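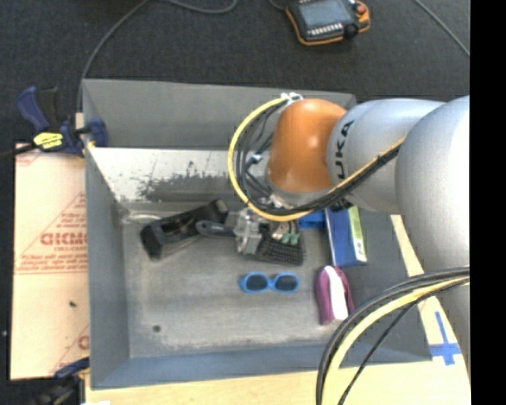
The Mixed Bin: Sorting Small Stuff Without Losing Your Mind
Speaker notes, long version, last changed 2020-04-11
Slot is 40 minutes with questions. Slides are mostly pictures, so the words are all in here.

OPENING (keep it quick)

Hello everybody, and thank you for giving up part of your day to listen to someone talk about bins. I love bins. I have loved them ever since I started at the Corkari lending shed, and I plan to go on loving them for the next half hour, so get comfortable!

Ask: who has a bin at home or at work that holds "everything else"? Wait for hands or chat messages. Then: what is at the bottom of it? Wait again. Let two or three people answer. Last time in Braltden we got a bicycle bell, a wedding invitation and half a whisk.

Go straight on from there. The bin full of everything else is my subject today. Open top, straight sides or sloping ones, a pile of things with different shapes all lying across each other. Long things, round things, things with handles, thin things you can barely see.

SLIDE 2: WHERE I'M COMING FROM

At Corkari we lend out household and hobby gear. When I arrived we had 14 mixed bins. In January we emptied every one of them on tables in the Espinoza hall and wrote down what came out. 941 items. I read that number aloud to the room at the end of the day and people clapped, I think out of tiredness.

(If anyone asks: yes, the count includes lids. A lid counts as an item until you find its pot.)

We are now down to 8 mixed bins and I want to say very clearly that I don't want to get to zero. A mixed bin is a useful thing. It's where an object waits while you work out what it is. The trouble starts when it waits there for four years.

SLIDE 3: WHAT KIND OF BIN

People always want to talk about the bin itself so let's do it early.

Open rectangular bins, every time. Round baskets look lovely and waste the corners of the shelf. Gray is fine. Gray is great, in fact, because most colors of thing show up against it. The exceptions are gray things and clear things, and I'll come back to clear things because they drive me up the wall.

Sloping sides: good for stacking when empty, and flat things slide down toward the middle where your hand already is. Straight sides: you get more in, and the flat things stand up against the wall and hide. I go for sloping.

Scuffs and scrapes don't matter. Please don't replace a bin for being scuffed. A worn bin is one that gets used. Check the rim, check the corners for cracks, wipe it out, carry on. Our shelves are the Tirnau kind with a lip at the front, so a bin with a flap or a folding lid needs a bit more height, and we measured wrong the first time. Measure with the flap UP.

[Pause for water here, I always forget]

SLIDE 4: LONG THINGS

Now the fun part, picking it apart!

Start with the longest thing. It is nearly always lying on the diagonal, corner to corner, the only way it fits, and half of everything else is resting on it. Holders, racks, trays, rulers, rolling pins. If you pull it out by one end it acts like a lever and throws the small stuff around, and you've made a new mess out of the old one. Lift it level, from the middle. Use two hands if you have room.

Demo: do this with the demo bin. Long tray at the bottom, marbles on top. Pull it by the end first so they see the marbles go. Then reset and lift it level. Gets a big reaction every time, worth the two minutes. Remember to bring a cloth for under the bin.

A black holder with a hollow in the middle will often have something sitting in the hollow. Tip it over your palm before you put it down.

SLIDE 5: HANDLES

Next, anything with a handle. I like handles second because they're easy to grab and you get a nice run of quick wins. Also, a handle with a hole in the end is a gift. It tells you where that object wants to live: on a hook. Everything with a hole in its handle can leave the bin for good if you put up a rail.

We put up one rail. Eleven hooks? No, 11 hooks on the first rail and then we ran out of wall. Even so it emptied nearly a whole bin. I can't tell you how happy that rail makes me. If you only go home with one idea from today, go home with the rail.

Question that comes up: what about handles with no hole? Jar, standing up, heavy end down. Don't drill your good spatulas.

SLIDE 6: CLEAR AND THIN THINGS

Okay. Clear things. Loops of thin tubing, bits of wrap, see-through lids, measuring spoons in clear plastic. They settle in the corners and they look like shine on the bin wall. You'll swear the bin is empty and then you'll stack another one inside it and hear a crunch.

Two tricks. One, run your fingers along all four inside corners before you call it done, back corners too. Two, tip the bin a little toward a window or lamp and watch for anything that glints and moves.

At Corkari we tie a scrap of colored yarn on every clear item that can take it. Looks silly. Works beautifully.

SLIDE 7: THE TABLE

Work on a table, please, and keep the bin on the table with you. I spent a year kneeling on the floor beside bins and my knees have opinions. Plain light-topped table if you have a choice, so dark screws and caps show up when they roll.

Leave a space the size of the bin itself next to the bin. That's your landing area. If the landing area fills up, stop picking and start putting away. This is the one rule I'm strict about. Skip it and you end up with a full table plus a half-full bin, and someone needs the table at four.

SLIDE 8: LABELS

Short one. Label what a thing is FOR if you don't know its name. "Holds something long, kitchen?" is a perfectly good label. Somebody will come along and know. We had a part labeled "goes on a tap maybe" and a visitor from Braltden walked in, read it, laughed, and told us it was from a fish tank.

Don't write "misc." The bin already says that.

SLIDE 9: KEEPING IT GOING

One bin a week, same bin order each time. I set a kitchen timer and stop when it rings even if there's a fascinating object in my hand. (There's always a fascinating object in my hand.) Some weeks only three things leave the bin. Fine! Three things left the bin!

If you share the space, put the date of the last sort on the short end of the bin with tape. People are much kinder to a bin when they can see somebody was in it recently.

If running late, cut slide 8 and go straight to questions.

QUESTIONS I USUALLY GET

Do you throw much away? Less than you'd think. Broken plastic and dead pens mostly. Odd parts go on the "is this yours" tray by the door.

Can kids help? Yes, and they're far better at the clear things than I am. Take the sharp stuff out first.

Does it work for a garage? Same order, bigger bin, wear gloves.

CLOSE

Thank everyone. Put the rail sketch back up on the screen so people can copy the measurements. The demo bin stays out on the front table afterward for anyone who wants a go, and the marbles need to be back in their bag before we leave.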